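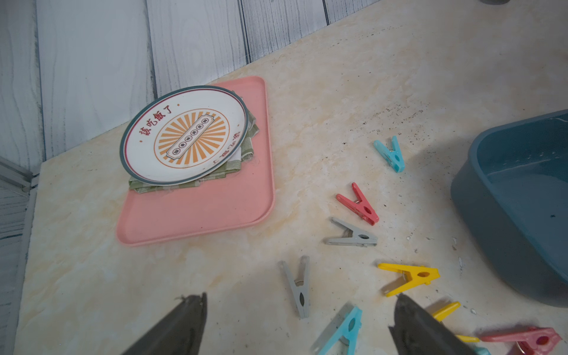
ABOUT US

Grirngate Household Goods

Grirngate sells small plastic and textile goods for the kitchen and the laundry room. We supply hardware stores, rental property managers and a few school cafeterias, and we also sell to anyone who walks in. The catalog has 468 items. Most of them cost less than a sandwich.

The business was started by Spyros Kalogeropoulos and Muammer Coşkun, who both worked in the warehouse at Vasilakis, a restaurant supply house. Vasilakis sold by the pallet. Customers kept asking for a dozen trays or one bag of clothespins, and the answer was always no. Spyros and Muammer rented a former tire shop on Sesurside Road and began breaking down cases themselves. Vasilakis is still our largest supplier.

Clothespins are the item people know us for. We carry the plastic spring type in mixed colors, including red, yellow, gray and several blues. They are sold by weight. You can pick your own colors at the counter, and many people do. Trays are the other half of the business. They have rounded corners and come in pink and teal, and they get used for serving, sorting, holding mail and keeping pins in one place next to the line. 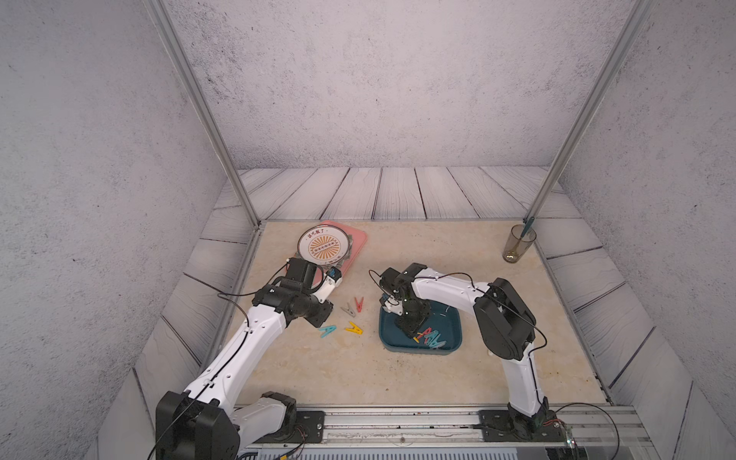

How We Choose Stock

Before an item goes in the catalog it spends a month on our own counter. Polyxeni Panagiotou does the buying and keeps the notes. For clothespins she looks at the spring first, then whether the grip end is wide enough for somebody with stiff hands. Trays are checked for a raised rim and for how they stack.

Plates are a newer line. We started with plain white and added printed ones in August, after a customer asked for something more cheerful for her lunchroom. The one with the orange sunburst and the red lettering has sold steadily. 该吃饭了 means "time to eat." We usually set it out on a green checkered napkin, which is sold separately.

We do not carry glass bakeware, knives or anything with a cord. 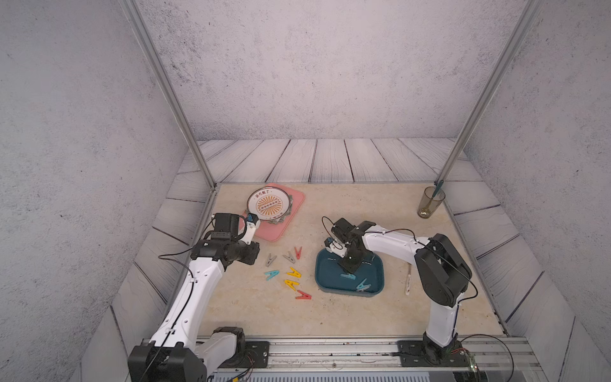 Orders and Delivery

Paora McPhee runs the packing table and the van. Loose pins are sorted into trays before they are bagged, and broken ones go back to the supplier for credit. Orders placed before 3 p.m. are packed the same day. We deliver within 60 miles. Anything farther goes by parcel service at cost.

Returns are accepted on unopened bags and on any tray with a crack in it. Bring the slip if you have it.

Visiting the Store

The counter is open until 5 p.m. Parking is behind the building, next to the loading door. For wholesale accounts and catalog requests, ask for Robel Ayele at the front desk.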